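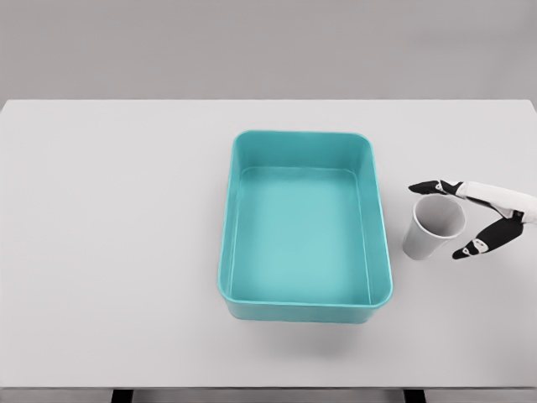 Buying Automation, Session 8
Reading a vendor demo: the Proltus kit from Pleretti
Handout prepared by Anca Căpraru

Bring this to the seminar along with your notes on the Hosent quotation. We will spend the first half on the Proltus offer and the second half on the acceptance test you are writing for it.

1. What is on offer

Pleretti sells Proltus as a "ready to work" pick-and-place kit: a robotic hand, a controller, a simulator license and a library of trained tasks. The task they lead with is cup to tray. A paper cup stands beside a plastic tray, the hand takes the cup and puts it in the tray. The brochure calls this "everyday handling, solved."

I would like you to be suspicious of the word solved. It appears on nearly every page of the brochure and is defined on none of them.

2. Simulation is a fair tool, sold unfairly

The cup-to-tray material is rendered. Look at the setting: a bare pale table, a plain gray wall, soft even light, one teal tray, one white cup. There is no second cup, no crumpled napkin, no sleeve of lids. The fingers are open on either side of the rim and haven't touched anything yet, and the whole left half of the tabletop is clear.

Developers have good reasons to work this way. You can run a task overnight, change one thing, run it again, and break no hardware. My complaint is with the sales deck, which moves from simulated results to a sentence about "your line" without saying where one stops and the other starts. When Radu Mihăilă asked the sales office which of the quoted results came from a physical hand, he got a second copy of the brochure.

3. The number

Pleretti quotes 300 consecutive successes. Before you put that in a report, find out:

— Was the cup moved between trials, and how far?
— Did the tray ever move?
— What counted as a success? A cup lying on its side in the tray is still in the tray.
— Who restarted the run when something failed, and was the count restarted too?
— Was the cup ever anything but empty?

The last one matters more than students expect. An empty paper cup forgives bad placement and punishes bad force. The wall gives way under a firm grip, and once it has buckled the object you are holding is no longer the one the software was told about. A simulator that treats the cup as a rigid body will never show you this. Ask whether theirs does. I have asked twice and I'm still waiting.

4. Grasp choice

Study how the hand comes in. It enters from the right, with one finger reaching across the top of the cup and the other, probably the thumb, curving down on the right side. A reasonable approach with free space all round. Now put another cup against the first, or push the cup up to the wall of the tray. Where does the lower finger go?

Then think about release. The tray has fairly high walls and a thick rim, so the cup has to be lifted over, lowered and let go of with the fingers still inside. Petrică Hodoroagă worked through the clearances last term with trays of his own and found the first cup easy and the last one miserable. The brochure says nothing about a last cup.

5. Costs left off the front page

The simulator license covers 25 seats for one year. Renewal is "by arrangement." Training a task outside the library is billed separately, and so is the site visit. Bogdan Cozma, who negotiated the Lagos contract for us, suggests getting the renewal price in writing before anyone opens the box. I agree with him, and would add the spare fingertips.

6. What I'd accept as evidence

A continuous, unedited recording of the physical hand, with a visible clock. Cups from our own supplier. Start positions drawn by us. Failures left in. If Pleretti will do that for 185 trials and the result is decent, I will happily withdraw half of this handout. The grasping may be perfectly good. At the moment we can't tell, and the price assumes we can.

7. For the seminar

Draft a one-page acceptance test for cup to tray. State the cup, the tray, the allowed start area, the definition of success and the rule for restarts. Avoid "reliably" and "robust" unless you attach a measurement to them.

Then swap with a neighbor and try to pass their test with a bad robot. Most first drafts can be passed by a hand that drops the cup from a height and gets lucky.

Roswitha Mösli will take the part of the vendor in the discussion. She has sold this kind of equipment and is good at it, so have your restart rule ready.

Reading: the Proltus brochure, task library section, and the warranty terms, especially the paragraph on "user-supplied objects."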